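ホーム | 製品 | サポート | ダウンロード | お問い合わせ
当サイトではCookieを使用しています。設定はいつでも変更できます。［同意する］

Kodikara 洗い場ハンド 設置・運用ガイド
第4章 流し台まわりでの運転と担当者の作業分担

4.1 導入後の分担

本機を入れると、皿を持ち上げてラックへ移す作業の大半は本機の受け持ちになります。洗い場担当者の仕事は、残菜の処理、割れ物の選別、仕上がりの確認に移ります。Plimendale食堂では、配膳と洗浄を兼ねていた担当者が、昼の時間帯は配膳に専念する形に勤務表を組み直しました。勤務表の変更は、運転開始の2週間前までに全員へ知らせてください。

4.2 始業時の手順

1. 流し台と天板の上から、包丁、ピーラー、グラス類を取り除きます。
2. 操作盤のキーを「準備」に回します。
3. 指を5本とも開いた姿勢にし、指先の黒いパッドに欠けや浮きがないか見ます。
4. 親指の蛇腹カバーを目で確認します。折り目に食べかすが残っていれば、固く絞った布で拭き取ります。
5. 手首カメラの映像を画面に出し、指先と流し台の縁が両方映る位置に合わせます。
6. キーを「運転」に回し、低速で3回、空動作をさせます。 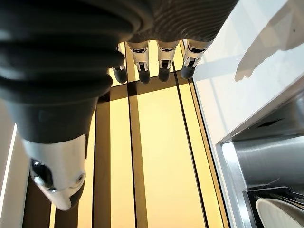
図4-2 手首カメラの映像。指を開いた状態。右下に流し台と皿

注記：天板に落ちる手の影は、照明の位置によって濃さが変わります。影が濃く、皿の縁が画面で見分けにくいときは、照明の向きを直してから手順5をやり直してください。

注意：「運転」の間は流し台に手を入れないでください。皿が引っかかった場合も、必ずキーを「準備」に戻してから取り除きます。

注意：指の関節部に洗剤を直接かけないでください。

4.3 停止したとき

1. 画面のエラー番号を運転記録に書き写します。
2. キーを「準備」に戻し、指が開くまで待ちます。
3. 持っていた皿を外し、欠けがあれば廃棄箱へ入れます。
4. 再開は当日の運転責任者が行います。ほかの担当者は再開操作をしないでください。

同じエラーが続けて2回出たときは、手洗いに切り替えます。手洗い用のスポンジと手袋は、導入後も所定の棚に置いたままにします。Flistton工場の社員食堂ではこれを片付けてしまい、切り替えに手間取りました。

4.4 運転責任者と教育

運転責任者は各勤務帯に1名置きます。Plimendale食堂では、昼をRizwan Herath、夜をLutfa Pathiranaが受け持っています。どちらも以前からの洗い場担当で、操作教育を受けたうえで就いています。新しい担当者には、運転責任者の立ち会いのもとで4.2の手順をひととおり行わせてください。

指先パッドは皿450枚ごとに点検し、結果を運転記録に残します。交換用パッドの注文番号は3325です。

担当者から速度や持ち場について意見が出たら、運転記録の備考欄に書き、月末にまとめて設置担当のSumaiya Khondokarへ送ってください。速度設定の変更は設置担当が行います。

次章：5 清掃と保管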